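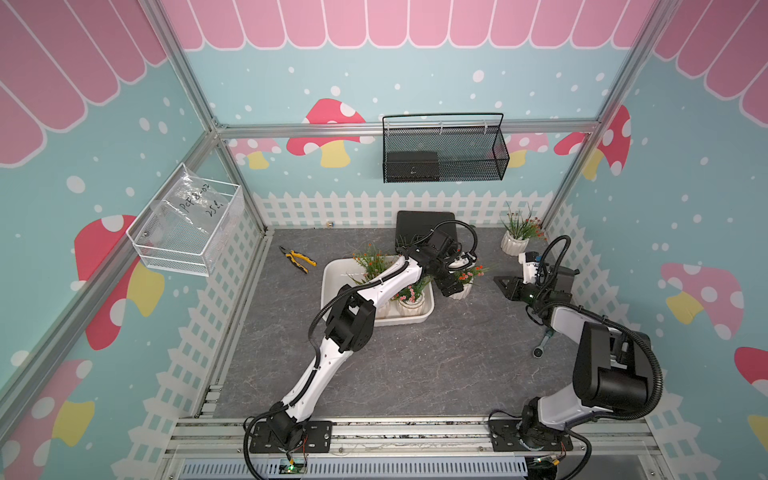
Potted flowers and a white tray in the Drimen garden corner.

Jun 1, 2021 - I'm so happy to say our Drimen mini planters go on sale today at Vitorar!

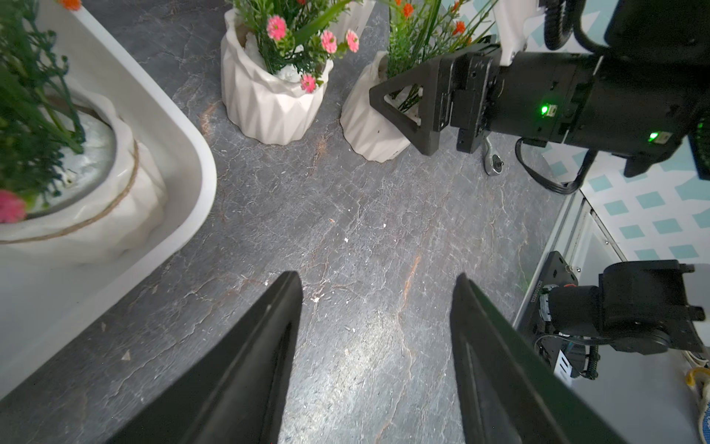 Do the flowers need water?
They're artificial, so a quick dusting will do.

I'd been fussing over the pots since December - ribbed or faceted, I love both - and
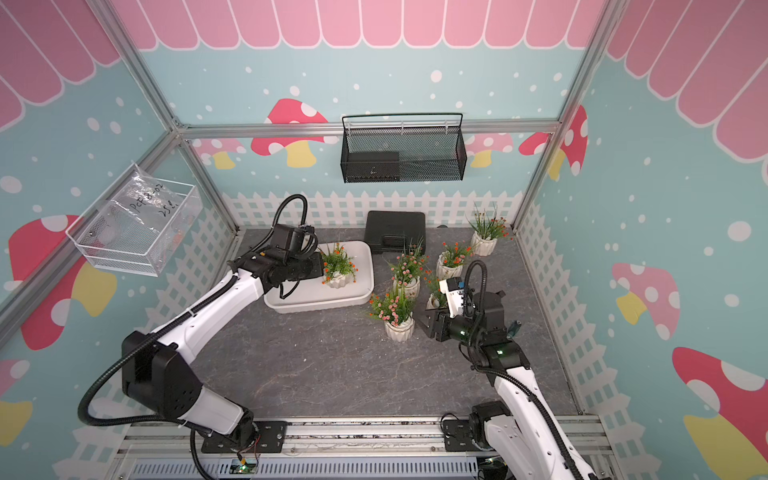
I finally gave up choosing. The first run is 239 planters, with free pickup at our Sepúlveda shop. 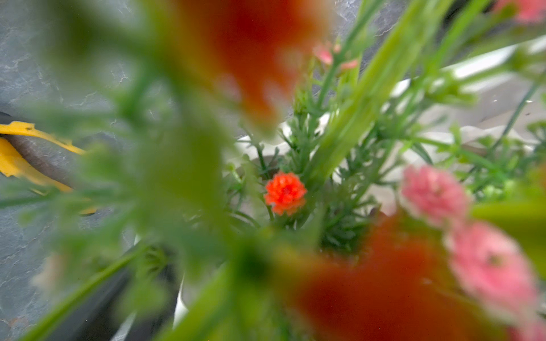 Owner, Vitorar

Come say hi, and bring a shelf measurement!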